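Unit 4. Acquisitions in the communications software market

Reading: Magalhães, case packet, pages 2 to 64.

The Rundon case. Rundon sold a group messaging client to mid-size firms. Clania, a larger vendor of office software, bought it in May for cash and stock. At closing Rundon had 62 employees and 1,060 paying accounts. Most of the accounts were on annual contracts.

Terms to know: goodwill, earn-out, retention pool, change-of-control clause. An earn-out ties part of the price to results after closing. In the Rundon deal it was tied to account renewals, and revenue was left out of the formula. 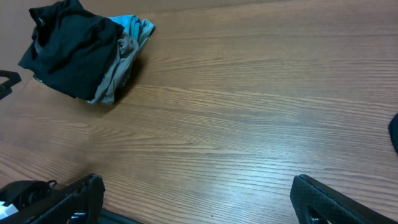 Integration. Clania kept the Rundon client as a separate product for two release cycles, then moved its login and billing onto its own systems. Palaniappan treats the billing move as the main source of lost accounts. Lacerda disagrees and points to the change in the per-seat price, made in the same quarter. The data in the packet do not separate the two effects.

Compare with Furtado, where the buyer shut down the acquired product at closing and kept only the engineering staff. Goodwill was written down by over half within a year.

For Sunday: work out the price paid per account for Rundon, with and without the earn-out. Show the steps.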